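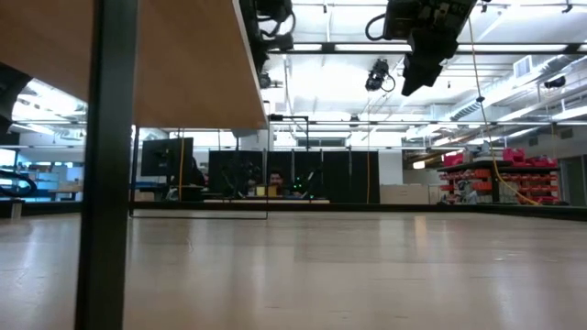
Pale tabletop, a few scuffs and all.

Turn the fake crowd off
Aug 15, 2020

Right, I've had a couple of months of this now and I'm ready to be grumpy about it in public. I can't stand the pretend crowd. I've tried! I gave it a good go with the football, I gave it a go with the rugby, and last night I sat through a whole evening of cricket on Gralineo with somebody's idea of a cheerful summer audience burbling away underneath, and by the end I had the sound down and Radio 3 on in the kitchen.

The match itself was lovely, which made it worse. Twenty overs a side, nothing much riding on it, one of those friendlies they've cobbled together to get everybody some cricket before the summer goes. Harahap batted first and made 134, and most of that came from their number three, who looked as if he'd been waiting since March to hit something. Then the chase, which was going perfectly well until it wasn't, and they finished on 124 with two wickets left and a lot of long faces. I was properly gripped for the last half hour. Or I would have been if the noise had let me.

Because the noise was wrong all the time. There's a big cheer for a boundary, fine, I can live with that. But it arrives late, doesn't it? The ball is already over the rope and being fetched by the poor lad at deep square, and only then does the crowd notice. At a real ground the noise starts before you know what's happened. You hear people breathe in. Half of them are getting up while the ball's still in the air, and there's always one section that can see better than you and goes early, and that little ripple is what makes your stomach turn over. A bloke with a row of buttons can't do that, however quick he is, and I'm sure he's doing his best.

And then there's the stuff in between. When a proper crowd is bored it sounds bored. It coughs, it chats, it goes for chips, and somebody starts a daft song and gives up on it after the second line. The fake lot never get bored. They hum along at exactly the same level through a maiden over and a drinks break, like a fridge.

My friend Alistair Laing disagrees with me about all of this, and we've been going at it by text for weeks. He says without it the whole thing feels like watching a training session, and that he found the first few silent football matches so bleak he turned over. I do see that. The first one I watched, you could hear the ball smack the advertising boards and the keeper yelling the same name over and over, and it was a bit like walking into school in the holidays. Alistair also says I'm a snob, and that telly has been mucking about with the sound for donkey's years. Probably fair, on both counts.

But I got used to the quiet, and then I got to like it. I've learned more about bowling this summer from hearing a captain talk to his spinner than I have from years of experts with touchscreens. You hear the wicketkeeper nattering, and a batsman telling himself off (quite rude, some of it, and a commentator having to apologise for it is half the fun). You hear the bat. I'd forgotten how different a good shot sounds from one that's a bit off the toe, and you can tell from the sofa with your eyes shut. Paint a crowd over the top of that and it's gone.

There was a moment last night, 27 needed, when the fielding side went silent, all of them at once, just before the big over. I only know that because Gralineo's crowd feed dropped out for a few balls. You could hear a plane, and somebody clapping slowly, one of the substitutes I suppose, and I was on the edge of the seat. Then the feed came back and it was the fridge again.

I know there's a choice on some channels, and good for them. Press a button and you can have it plain. What annoys me is that the plain one is always tucked away behind the second menu, and on Gralineo it isn't there at all, and when I wrote to ask I got a very nice reply about "matchday atmosphere" that didn't answer the question.

I miss crowds dreadfully, by the way. I miss the queue for the loos and the man behind me who thinks every ball is lbw. I'd rather be left to miss them. Alistair has just texted to say he'll be watching tonight's highlights with the volume right up. He can have them.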